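Two arms in simulation, left one grips fine, right one keeps fouling itself over the board

Posted in: Home builds and shared workshops > Arms and grippers
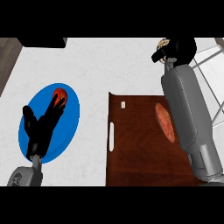 Left arm at the blue plate with the red fruit, right arm over the chopping board side.

Hello all, and sorry in advance for the length of this. I have been reading this board since June and finally have something worth asking about.

I'm building a pair of small arms on a bench at the Mavcombe shared workshop, and while the real ones are in bits I've been doing everything in simulation at home in the evenings. The kitchen is a free scene that I've fiddled with a fair bit. The job I've set myself is a simple one: left arm takes the fruit off the plate, right arm takes the roll, both go on the chopping board next to the slice that's already there, both arms go home. My daughter calls it the world's slowest sandwich and she has a point.

The left arm I'm really rather pleased with. It gets its fingers round the fruit at the plate and lifts it nicely nearly every time. The right arm is where I come unstuck. It reaches up to the roll well enough, but the long grey link ends up lying across the right-hand part of the board, and when the planner tries to bring the roll back towards the board it can't find a way round itself. Either it gives up, or it does a great sweeping loop out towards the window and knocks things about on the way back. Out of 272 runs overnight the right arm finished its half of the job in 111, and I wouldn't call all of those tidy.

What I've tried so far:

Moving the board further left. It helped the right arm a bit and then the left arm started bumping the board's edge with its wrist.

Giving the planner more time. It just thinks for longer and then gives up.

Making the fingers grippier in the physics settings. I know, I know, but I'd run out of ideas by then.

Both bases are bolted (well, pretend bolted) on the near side of the worktop and I'd like to keep them there, as that's how the real bench is laid out. Is this a planning problem, or have I simply put the right arm in a silly place? The planner is the stock one that comes with Putamitz, and I haven't changed anything in it apart from the time limit.

Many thanks for reading this far!
Fekasley_bench

3 replies

Renu Gautam

What a lovely project, and please don't apologise for the length, I'm about to be worse.

I don't think your planner is at fault. Look at where your right arm is when it's up at the roll: the gripper is right up at the far side of the worktop and the link runs back down past the board. It's holding the roll (or getting ready to) from a pose that is very nearly the only one it has for that spot. So when you then ask it to come back over the board, the elbow has to go somewhere, and the place it would like to go is straight through the food. You could give it all night and it would still be hunting for a path that hardly exists.

I had the same trouble on my own build, which is a single arm on an old pine desk, and here is what sorted it out for me. Try these in order and stop when it's behaving.

First, add a waypoint. Don't ask for roll to board in one go. Ask for roll to a point well above the worktop, then from there to a point directly over the board, then down. Mine needed more height than I thought was sensible, so be generous. Going up first lets the elbow fold while there's nothing underneath it.

Second, tell it which way round you want the elbow. In Putamitz there's a preferred posture setting for each arm, tucked away under the joint limits page. It's left blank to begin with, so the solver picks whatever it stumbles on. Put the arm by hand into a pose you like, with the elbow high, and save that as the preferred one. I'd do this even if the waypoint alone seems to cure it.

Third, and only if you must, shift the right base. You say you want both on the near side and that's fine, you can keep it there and just slide it further right along the same edge. Even a modest shift gives the link somewhere to be that isn't over the board. Do measure the real bench before you fall in love with a position though! I once spent a whole Friday tuning an arm that turned out to be standing where the radiator goes.

I'd put the board back where it was, too. Your left arm was happy and I wouldn't make it unhappy to please the other one.

One more small thing – I'd run the arms one after the other until each is reliable by itself. When they move together it's very hard to tell a planning failure from one arm politely waiting for the other. If your log only says "no path", switch on the longer messages and it will tell you which pair of parts it thinks are touching. On mine it was the forearm and the desk every single time, and I'd been blaming the gripper for weeks.

Do come back and say how it goes, I'd love to see the real ones moving.

gbeho_garage

Buy a longer arm lol

But seriously, check your collision shapes. If the roll has a big box round it in place of its proper shape, the gripper might count as touching before it even closes. Same for the board. Had that with a mug.

Fekasley_bench

Thank you both, this is so kind. Renu, the waypoint on its own made a huge difference. I put one high up over the middle of the worktop and the looping towards the window has stopped altogether. Then I saved an elbow-up posture as you said (it took me ages to find the page, it's on the second tab in my version) and did a short batch with the right arm by itself. It missed 6, and all of those were at the very start, where it hadn't quite got hold of the roll.

Which brings me to gbeho_garage – you were right as well. The roll did have a plain box round it, rather bigger than the roll. I've swapped that for a closer shape with 2362 faces, which is surely far too many and has slowed everything to a crawl, so tonight's job is finding something in between. If anybody has a rule of thumb for that I'm all ears.

The board is back in its old place and the base hasn't moved. I'll try both arms together once the real shoulder brackets are glued up.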